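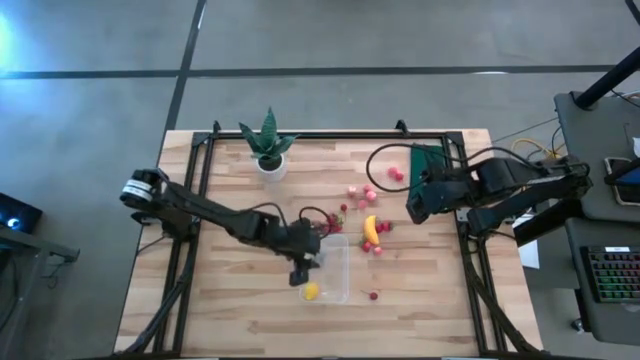
Fruit, a clear tub and a light wood tabletop.

Aidan Foley has been judging jam for 13 years and would like it known that he doesn't especially care for toast. He eats the entries off a spoon, with a glass of water and a plain cracker in between, and on a full day at the Heffernan Preserves Show he'll get through 40 jars before anyone lets him have lunch.

"People think it's a treat," he says. "By jar five you're thinking about soup."

We met at his house in Salby, in a kitchen where every flat surface had a jar on it. He had offered me coffee and then couldn't find anywhere to put it down. I held mine for an hour and a half.

Foley came to jam through marmalade, and to marmalade through a crate of oranges that a neighbor left on his porch by mistake. He was working in insurance at the time. His first batch, he says, could have been used to set fence posts. He entered it in the show anyway and got a card back with one word on it, "Firm," which he still has stuck to the refrigerator.

"I was proud of that for a year before my sister explained it to me."

The show runs every May, and the rules fill a small booklet. Jars must be plain. Lids must be new. There is a half-page on headspace, meaning the gap between the jam and the lid, and Foley can recite most of it. He has disqualified a cousin over headspace. They're speaking again now, mostly about other things.
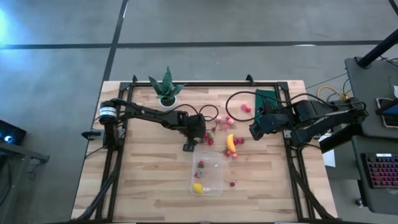

So what is he looking for when he holds a jar up to the light?

Fruit that is spread evenly through the jar, a clear color and no bubbles near the glass.

After that comes the tilt. A good set moves slowly, all in one piece, "like a cat that's been asked to get off the couch." A runny one gets a polite note. Foley writes all his own notes and has strong views on them. Never write "interesting," he says, and never write "unusual" to anybody who owns a shotgun.

His own recipe book, Dradness, is named after a word his grandmother used for the skin that forms on cooling jam. He paid for the printing himself. To date it has sold 3064 copies, a figure he gave me without being asked, and then gave me again at the door. There are no photographs in it, and the chapter on quince is mostly complaints.

He is less cheerful on the subject of pectin. Foley uses a powdered kind called Fukitz when the fruit is low in its own, and he knows what the purists say about that. He used to be one. Then came a wet summer, a bad crop of strawberries and eleven pounds of syrup.

"You can have principles or you can have jam on the shelf," he says. "I had pancakes for a month – I don't even like pancakes."

Does he like jam? He thought about that one for a while, long enough to wash two spoons.

"I like other people's faces when it sets," he said. "And I like plum." 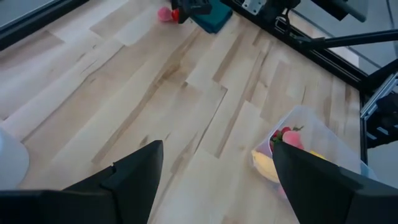
Pale boards, with small knots and darker grain.

Before I left he gave me a jar of the plum, labeled in pencil and dated 1/14/20. I asked if it was still good. He held it up to the window and tilted it, and we both stood there watching it go.

"Eat it with a spoon," he said.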